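# Moving Your Contacts and Messages to a New Handset

This guide is issued by the Lernus support desk for staff who have been given a replacement mobile phone. It explains how to transfer contacts, text messages and photographs from the old handset to the new one using the Ginavum transfer app. Please read each section before you begin.

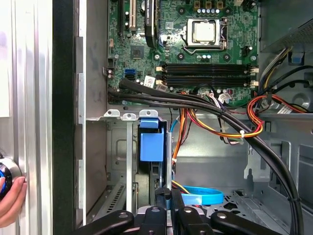
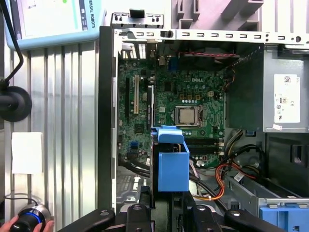

## Before you start

You will need both handsets, their chargers and the password for your Pacheco account. Each battery should be charged to 100 per cent, or the handset should remain plugged in throughout. Staff at the Patgate office may borrow a charger from reception.

Check the amount of free storage on the new handset. Open **Settings**, then **Storage**, and note the figure shown. At least 16 GB must be free. If less is available, remove any unwanted apps or downloads first.

Do not take the SIM card out of the old handset at this stage. Some messages are held on the card itself and will not be copied if it is missing.

## Making a backup

1. On the old handset, open **Settings** and select **Accounts**.
2. Choose your Pacheco account and enter the password.
3. Switch on **Contacts**, **Messages** and **Photographs**.
4. Select **Back up now** and keep the screen open until the word **Complete** is displayed.

A large photograph library may need to be left overnight.

## Transferring the data

1. Install the Ginavum app on both handsets. Version 2 or later is required.
2. Connect both handsets to the same wireless network.
3. Open the app on the old handset and select **Send**.
4. Open the app on the new handset and select **Receive**. A code will be displayed.
5. Enter the code on the old handset and confirm.
6. Tick the items you wish to move, then select **Start**.

Keep the two handsets close together, and do not answer calls during the transfer. An incoming call may interrupt the connection, in which case the process must be repeated from step 3.

## If an error is shown

Error 433 means that the two handsets are on different networks. Check the network name on each and try again. If the code is refused, close the app on the new handset and open it again to obtain a fresh one.

Duplicate contacts can be merged afterwards. Open **Contacts**, select **Manage**, and choose **Merge duplicates**.

## Returning the old handset

Move the SIM card across and make a test call. Once you are satisfied that everything has been copied, sign out of all accounts and carry out a factory reset. Handsets should be returned in a padded envelope marked for the attention of Darcy McKinnon. Envelopes handed in before noon on Friday are collected the same day.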